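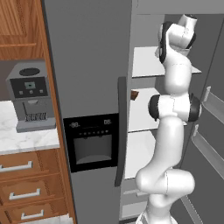
Right. Fridge cell is back up. Thread for whoever gets it after me, typing fast, train in a bit

Cell = the kitchen one in the Komonard sim. One arm, one fridge, the bit of counter with the coffee machine. Job is reach in, take the thing off the middle shelf, come out again without hitting anything. Been broken since September started

Symptoms first. Arm goes in fine. Gets level with the shelf, shivers, then the elbow kicks out sideways like it's been stung. Run aborts. Every run. Then one good one to make you think it's fixed, then every run again

First thing I did was blame the gains. Wasted a whole morning on the gains. Put them all back after. If you find a file called gains_new_new please delete it, it's mine and it's rubbish

Second thing was blame the planner. Also not the planner. Sorry planner

What it was: the collision shape on the open right door. Looks perfect when you look at it. Bins and all. But the collision shape underneath was one big convex lump round the whole door, bins included, so the gap between the upper bin and lower bin was solid as far as the physics cared

So the arm comes up past the door, forearm clips a wall that isn't drawn, solver shoves it out, elbow goes mad. Of course it does

How to see it: turn on collision view. Do this FIRST. Before gains, before anything. I'd have saved myself a morning and a sandwich I forgot to eat

Fix was splitting the door. Flat panel is one box. Each bin is its own set of boxes: floor, front lip, two ends. Dull work, did it by hand. The auto split makes hundreds of slivers and the step rate falls through the floor

Same on the inside. Shelves are plain boxes now, walls are plain boxes. Bottom drawer I left as one box, front and all, because nothing in this task opens it. If you ever want it opened you'll have to redo that. Put a note in the cell file

Next. Hinges

Doors have no spring and hardly any friction as they came. So a nudge from the wrist and the door drifts, and by the end of a long batch it's somewhere else entirely. I've put friction on the hinge and a soft hold at the open angle. Right door only. Left one is locked for this task, leave it locked

If the right door creeps again check the hold is still switched on. Loading an old scene file switches it off and says nothing at all about it. Took me two goes to catch that

Base position. Please please don't move the base

It's low and close in on purpose. Reach goes UP into the fridge from the front. Move it back and it can't get deep enough on the middle shelf with the wrist tilted. Move it closer and the lower link fouls the bottom of the opening. Chunhua Jiang worked the spot out months ago with a proper reach map and I spent an hour proving she was right

If you must move it, rerun the reach map. It's in the tools folder. Slow. Start it before lunch

Home pose. There's two in the config and only one is safe with the door open. Use home_fridge. The other one is just "home" and swings the elbow round through the door bins on its way. Renaming the bad one is on my list, has been on my list a while

Joint limits ok let me find my notes

Yes. The elbow limit in our arm file was wider than the real arm's. Birthe Hafstein spotted it when her copy of a good run wouldn't play back on the hardware at Brarcombe. Arm there just stopped dead at the limit and sulked. Limits in the sim now match the ones in her sheet, with a small margin inside that

Means some of the old saved runs are no good. They go past the new limit. I've moved them to a folder called old_elbow, not binned them, in case anyone wants the first half of the motion

Checked 2,575 saved runs against the new limits last night. 40 failed. Fewer than I feared. Those are the ones in the folder

Routine now. What I do each time, in order, takes as long as a cup of tea

Open the scene with physics paused. Collision view on. Look down the door edge and along the shelves for any shape that pokes out past what's drawn

Unpause with the arm sat at home_fridge and doing nothing. Just watch. If anything moves, something is overlapping something. Usually the thing on the shelf

About the thing on the shelf. Small brown one, lives to the left on the middle shelf. Spawn it a hair above the shelf and let it settle. Spawn it exactly ON the shelf and half the time it starts a whisker inside, and pops up like toast

Also don't make it lighter. Somebody had it weighing next to nothing and the fingers just bat it to the back wall. Sensible weight please, and the grippy contact material, it's in the list under Bisgaard, they did the material set for us ages back

Then one slow run. Speed right down. Watch the wrist going past the upper shelf becuase that's the tightest bit of the whole path. If it's happy slow, one at full speed. Then let it loose

Contact log: leave it on for the slow run, off for the batch. On for the batch fills the disk. Guess how I know

Somebody's asked in the replies what to look for in the contact log. Any line with a link name and a fridge part name together before the fingers close. There should be none. Fingers and shelf touching very lightly on the pick is fine, I let that through. Forearm and anything, not fine, stop

Step size. Left it at the smaller one. Yes it's slower. The bigger one is alright for free air but in among the shelves it lets the links sink into things before it notices. Have tried it. Don't

Overnight batch is run by Cornon, same as the other cells. One gotcha. It restarts the sim between blocks and on restart it reads the scene from the shared copy and NOT from your local one. So you fix a thing, run it locally, lovely, kick off the night batch and it's running the broken one. Push the scene first. Push the scene first. I've done this 2 times now

Counter side of things. Coffee machine, drawers, cupboards, all of that is fixed scenery here. Collision is on for them but they don't move. Don't make the drawers live "just for realism", all it does is cost you steps, the arm is never over there

Lights and textures I have not touched. Dispenser readouts are just a texture so no, they don't show a temperature, stop asking me lol

Reply to a question from the other place: yes I did think about taking the door bins out altogether. Would've fixed it in a minute. But the fridge at Brarcombe has bins and the arm there has to miss them, so they stay in

And no, padding every shape by a couple of cm isn't a fix either. Did that to the shelves back in the old cell and then there was no room left for the hand. Planner gave up and I don't blame it

What's still wrong, so it's written down somewhere that isn't my head:

Joint housing at mid height has a collision shape a bit fatter than it should be. Cylinder round a thing that isn't quite a cylinder. It costs clearance near the shelf edge. Wants redoing, haven't had time

Wrist approach from the far right of the shelf is still iffy. Comes in at a bad tilt. Works most times if the thing is on the left, and that's where it is, so I've left it

The hold on the door fights you if you ever want the arm to CLOSE the door. Needs to be switched off when the hand's on it. Chunhua has half a script for it, ask her

Did a last block before packing up. 19 runs, no kicks, no shivers, forearm clean in the log the whole way. First time I've seen that in weeks. Had a biscuit

Scene is pushed, arm file is pushed, Birthe's sheet is in with the arm file now so it doesnt get lost again. Change notes are short and badly spelled but they're there

Oh and if the elbow kicks again the very first thing is collision view. Not the gains. I'm going to put it on a sticky note on the monitor

Train's in. Will answer stuff later if there's signal, there's never signal after Brarcombe

Ps whoever has the good mouse please bring it back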